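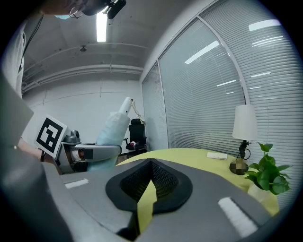 What do we order first, the grippers or the room equipment?
Order the grippers first. They have the longest lead time of anything on the list, and the room can be fitted out while they are in transit.

Section 3. Planning and ordering equipment

This section covers purchasing for one collection station using the Tultska hand-held gripper. A station is one table, two grippers, one computer and the supplies used by one operator. Read it through before requesting quotes. Installation is covered in Section 4.

3.1 Before you start

You will need:
The floor plan of the room, with outlets marked
The name of the cost center that will carry consumables
The current Funstead price list
Written approval for any item that your site treats as a capital purchase

Note: Prices on the Funstead list do not include freight or import duty. Enter these on their own line in the budget sheet.

3.2 Sizing the order

1. Decide how many stations will run at the same time. Base this on shifts already staffed. Do not count planned hires.

2. Multiply by two for the grippers. A left and a right unit are the same part, number 301, and can be swapped.

3. Add one spare gripper for each order, whatever its size. A site with a single station still needs the spare, as repair turnaround is 18 working days.

4. Add one marker board per gripper, including the spare. Boards are ordered separately under part number 841.

CAUTION: Do not print marker boards on an office printer to save money. Scaling errors are hard to see by eye and will spoil every recording made with the board.

5. Add one camera unit per gripper. Confirm that the mounting plate on the quote matches the gripper revision. Revision B plates do not fit revision C bodies.

6. Enter the computer and storage. If your site already owns a suitable machine, write "existing" in the price column and leave the line in place so that it is picked up at replacement time.

3.3 Furniture and room items

1. Specify a table with a fixed height. Adjustable tables drift and must be measured again after each change.

2. Budget for a plain cloth for each table, plus one to use while the other is being washed.

3. Allow a sum for props. Household items bought at retail are adequate. Set a monthly limit and have receipts filed against the station number.

4. If the room has windows, check that they have blinds. Blinds are quoted by the building contractor, and the quote can take longer than the equipment order.

Note: Existing ceiling lighting is acceptable in most rooms. Run the light check in Section 4.6 before paying for new fixtures.

3.4 Consumables

Finger pads, labels, cable ties and face masks are consumables. Charge them to the operating budget. Finger pads come in boxes of 100 and should be reordered when the last box is opened.

CAUTION: Pads sold by Brollwood for the older grip are the same length but thicker. The jaw will not close fully with these fitted.

3.5 Service plan

Teoh offers two plans for this equipment. The basic plan covers parts only. The extended plan adds calibration at the supplier's bench and a loan unit.

1. Add up freight both ways for one repair per gripper per year.

2. Compare this sum with the price difference between the plans.

3. If the freight is higher, select the extended plan.

The plan must be selected on the first order. It cannot be added after delivery.

3.6 Placing the order

1. Send the completed budget sheet to your purchasing office with both quotes attached.

2. Ask for split delivery. Grippers and cameras should arrive together; furniture may arrive earlier.

3. Record the serial numbers on the day of receipt. The warranty period runs from the shipping date.

4. Keep the foam-lined cartons. Units returned in other packaging are repaired at the owner's cost.

Sites that close their books in February should place the order one quarter ahead. Go to Section 4 when all cartons have been checked against the packing list.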